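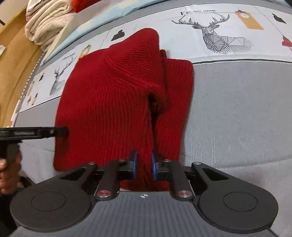

The Sweater Town Learns to Repair

The last knitting mill in Simness closed its doors on a Thursday, and for years afterward the town bought its sweaters from the same places as everyone else. The Traletti building stood locked at the bottom of Clurkimov Street. People who had worked there kept a few spools of yarn in the closet and found other jobs.

The yarn is now coming out of the closets. Amano, a repair shop on the ground floor of the old mill, took in 1425 knitted garments last year. Most had holes at the elbow or worn cuffs. A few had been through a hot wash and could not be saved, and the shop says so at the counter before it takes any money.

A plain elbow repair costs 42 dollars, more than some of the sweaters cost new. Customers complain about this and then pay it. The work is slow. A hole in a ribbed sleeve has to be rebuilt one stitch at a time, with the ribs lined up on both sides, and the thread has to match a color that has faded for 10 winters. Menders here often take that thread from inside a side seam, where the wool has seen no sun.
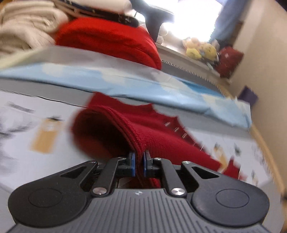 October in Simness, the start of sweater season.

Much of the damage comes from storage. Heavy knits stretch at the shoulders when they hang, so the shop tells people to fold them and keep them on a shelf. Moths go for wool that has been put away dirty – a little soup on the collar is enough. Washing before summer does more than cedar blocks, which lose their smell and are rarely sanded.

Amano also runs an evening class, with room for 10 people and a waiting list into spring. Students start on a flat square of knitting with a hole cut in it and don't touch their own clothes until the third week. Some drop out before then.

The upper floors of the mill are still empty. The roof leaks over the old dye room, and the town has put off the repairs until next year.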